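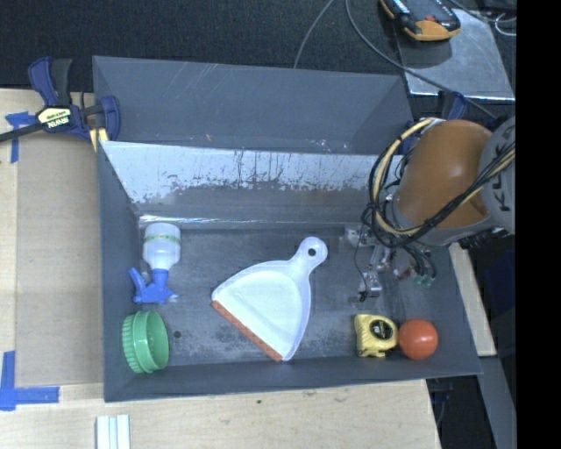
Nadine Qaisi wrote to ask whether one bin for odds and ends is really enough, or whether every kind of thing needs its own box with a lid and a label. Great question, and the one we get more than any other! One bin is enough for most homes. Start with one, live with it until January, and only then think about a second.

Frequently asked questions about the catch-all bin

What is a catch-all bin for?

For the things you use often and never quite know where to put. A tape measure, a spray bottle, a dustpan, the ball that keeps rolling under the couch — all the stuff that drifts around a home and ends up on the stairs. It's a landing place. You drop things in during the week and sort them out when you have a few minutes, and I love how fast a room feels calmer once there's one in it.

What size should I get?

Go wide and fairly deep. Lay your dustpan down on the floor and measure it corner to corner, handle included, because it's nearly always the longest thing going in. If it can lie flat with room left over, you've got the right size. Ours at Hultamum is around 50 centimeters on the long side and it swallows a surprising amount.

Why gray?

Because I like it! Gray hides dust and scuffs pretty well, and bright things show up nicely against it. A yellow tape measure is easy to spot in there. Black is harder, especially in a hallway closet with a weak bulb. Clear bins are fine too if you don't mind seeing the contents from across the room.

My bin is scratched. Should I replace it?

Please don't! Scratches and small chips won't stop a bin from holding things. Replace it if a wall cracks all the way through or an edge gets sharp enough to catch your hand. Otherwise wipe it out with dish soap and warm water and keep going.

Can I keep a spray bottle in with everything else?

Yes, with a little care. Turn the nozzle to off if it has an off position, check that the head is screwed on tight, and stand it upright in a corner if you can. Plain water or mild soap is fine in an open bin. Bleach, drain cleaner and anything with a warning label belong in a high or locked cupboard, especially with kids or pets at home.

Do I need dividers?

Try it without first. I bought a set of Planis dividers, used them for a month and took them all out again, and the dustpan finally fit. A cup works well for the small stuff (pencils, rubber bands, that one hex key). Yes, it tips over now and then. You pick it up and put the pencils back in.

Is it OK to put the dustpan in with clean things?

Knock it out over the trash and give it a quick rinse first, then let it dry. If yours has a hole in the handle you can also hang it on a hook inside the closet door, and that frees up loads of space. I go back and forth on this one!

How often should I empty it?

Every couple of weeks is plenty. Tip it all out onto a towel, wipe the bottom, and put back only what still belongs. It takes me 12 minutes with the radio on, and I look forward to it more than I probably should.

How do I get my family to use it?

Put it where they already drop things. Ours sat in the laundry room for ages and only I ever used it. Then we moved it next to the back door and the toys started going in the very same day.

Where can I send my own question?

Use the contact form on the Hultamum home page. I read everything and add new answers here whenever a few have piled up — keep them coming!

Page last updated 14 November 2023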